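The Cloth on the Wall

Wipe-clean, loud, cheap, and back in kitchens all over Priddale

Start with the goldfish. Everyone does. You sit down to eat in a kitchen in Priddale and there they are at eye level, orange, swimming round a yellow patch with lotus flowers on it, on a sheet of plastic somebody tacked up to keep the soup off the paint.

I grew up with one of these. Ours was green and had pears. It went up the year my mother gave up on scrubbing the wall, and it stayed till I left home, by which time the pears nearest the stove had gone brown and nobody minded.

Now they're back. Or never left, depending who you ask. The hardware store on Dromard Street keeps the rolls standing up in a bin by the door, where the brooms used to be. Bought by the yard, cut with big scissors, handed over in a rubber band. I counted patterns one morning in September for this piece and got to 262, then found a second bin and quit.

The trade name in these parts is Plollix, after the firm that used to print it, though half of what gets called Plollix now comes from somewhere else. Same as any name that sticks. People ask for a yard and a half of plollix, small p, and the store knows what they mean.

Why put it on the wall? Tables get pushed up against walls in small kitchens. Walls get splashed. Tile costs money and a landlord's say-so. Paint comes off with the third scrub. A sheet of printed plastic takes a wet rag and a bit of dish soap, and when you move out you roll it up and take it along.

How to hang it, quickly. Let it lie flat overnight first, warm room, pattern side up. Wash the wall with soap and let it dry. Double-sided tape along the top, more of it than seems right. Press from the middle out. Don't stretch it, it creeps back and you get a bow in the middle by spring. Leave the bottom edge loose behind the table so crumbs fall thru and can be swept up. Keep it well clear of burners. It is plastic, it will melt, and it will smell like nothing else on earth.

Cutting is the hard part. The big lattice prints look simple until you try to cut one straight and find the line of squares wandering off by an inch. Follow the print, not the ruler. The eye goes to the print.

Then the table. Old rule in my family, one loud thing per corner. So if the wall is shouting, the table keeps its voice down. Cream, off-white, a faint flower if you must. Red on red I have seen once, in an apartment above the Plattner bakery, and I couldn't find my fork.

Smell: yes, the first week. Open a window. Hang it over the shower rail for a day before if you can stand to. Shine: also yes, and it shows under a bare bulb, so a shade helps. Fading is slower then you'd think unless the sun hits it direct.

Mine is up now. Red squares, bluish-gray and pink bands, peonies, goldfish, the lot. I eat breakfast facing it.
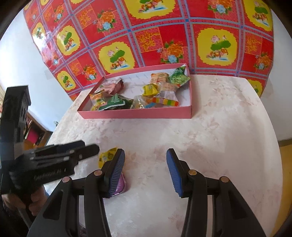 A reader in Dromard writes that tape never held on her wall for more than one winter, and that she went over to flat thumbtacks under a strip of wood, painted to match, and hasn't had to touch it again.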